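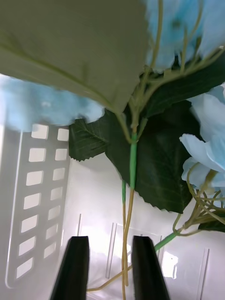 Wrist view on the hydrangea task, since the thread has got onto stems. We teach this one by remote control, not by hand, and the operator mostly drives off the wrist camera. The big pale leaf takes up the whole top left and the flower heads go soft, so the only decent thing to aim at is the bit of bright green stem above the fingers, just where it splits into the thin yellowish wires. White basket and white wall behind doesn't help much with exposure but the dark leaves stand out nicely against it, you can even see the teeth on them.

Anyway, replies below, sorry for the rush, got a Parum call in a minute.

Hodeo list, Tuesday's post, wrote:
> We've been doing flower placing on the Caltell arm by pushing it
> about by hand. 637 demos so far. Policy goes for the leaves nearly
> every time and drags the whole stem sideways. Is it worth
> switching to remote control, or do we just need more demos?
> Also how do you all deal with the operator's own hands being in
> the overhead view?

Switch, I'd say. We had the same leaf grabbing at Kereama with hand guiding. People look at the real flower while they push, from the side, and the wrist camera never gets a clean look at what they were aiming for. Once the operator only had the camera views they started coming in lower and squarer to the stem. Slower though – first day was painful for everyone.

Hands in the overhead view: we never solved it, just stopped hand guiding.

Few other things
- start pose, vary it. We had 4 fixed ones and the policy learnt teh poses
- artificial stems keep their bend, so straighten or re-bend them between runs or you get the same flower over and over
- pause before closing the fingers. Half a second is fine. Ours were all rushing it
- bin the runs where the operator regrasps more than 3 times, they only teach it to dither

Wouldn't throw your 637 away, maybe pretrain on them? Not tried it with flowers so don't quote me.

Can share our operator notes if anyone wants them, 7 pages, bit scruffy. What gripper speed are you runing at btw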